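The **Brunet cell** is a two-armed robotic workstation built by Urnidis for handling light household and workshop goods on an ordinary tabletop. It consists of two white jointed arms, each ending in a gloved hand, and a controller sold separately under the name Trestar. Most published accounts of the cell deal with what it can pick up. This article covers how it is set up, looked after and repaired, an area in which the maker's claims and the experience of owners do not always agree.

## Setup

Urnidis describes the cell as ready to run within a single morning. The claim appears to count only bolting down the arms and connecting the controller. It leaves out leveling, hand calibration and the teaching of individual tasks, all of which the setup manual treats as required.

Both arms are mounted along one side of the table and reach inward. The distance between the bases is fixed at installation and has to be entered in the controller by hand. A wrong entry does not raise an error. The arms will still move smoothly, but the hands will meet off center, and on two-handed tasks one hand will push the object out of the other. The manual calls this condition "rare." The owners' forum kept by the reseller Rurnetti lists it as the most common fault in newly installed cells.

Hand calibration is done with the gloves on, as glove thickness changes the point at which a finger is judged to be closed. Cells calibrated bare and gloved afterward tend to squeeze too hard.

## Two-handed work

Clear plastic is widely used as a check on a finished setup. It is hard for most vision systems to locate, and a curved piece will shift or spring if the hands pull unevenly. The usual method is to give one hand a solid, dark part to hold and bring the other in toward the edge. 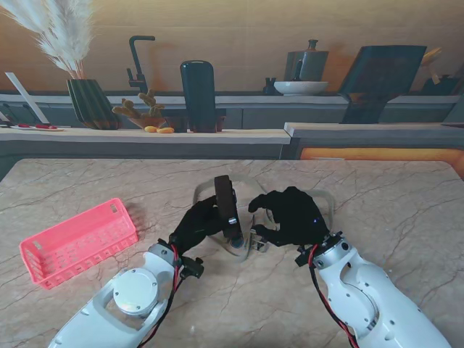 *Two-handed grip on a clear plastic band, with the left hand closed on the black strap piece.*

Urnidis gives a success figure of 100 out of 100 for this kind of grip. The test report does not say how the object was placed beforehand, whether failed starts were thrown out, or how old the gloves were. No independent repeat of the test has been published, and the figure is best read as a sales number.

## Routine care

The manual divides care into daily and periodic work.

- **Gloves:** wiped down daily and replaced when the fingertips turn shiny. Worn tips slip on smooth plastic well before any tear can be seen.
- **Cable bundles:** checked for rubbing with the arm moved by hand through its full reach. Ties should be snug at the wrist and slack at the elbow.
- **Flange screws:** tightened in a crossing pattern after the first 100 hours of use. The manual gives no later interval.
- **Joint covers:** cleaned with a damp cloth. Solvents cloud the white finish.

## Repair

Cables are the part most often replaced. A failing bundle usually shows up as a finger that lags or stops at one arm position and recovers at another, and it is often mistaken for a bad motor. Swapping the left and right hands is a quick way to tell the two apart: if the fault stays with the arm, the hand is sound.

Hands are sold only as complete units, at a list price of $3,959. Urnidis says single fingers cannot be replaced in the field. At least one repair guide posted on the Rurnetti forum shows it being done in 9 steps with common tools, although the hand must be recalibrated afterward and the warranty is lost.

Controller updates are a separate source of trouble. A Trestar update released one December reset the stored base distance to its factory value, and many cells that were sent back for arm faults that winter needed only to have the number typed in again. The release notes still do not mention the change.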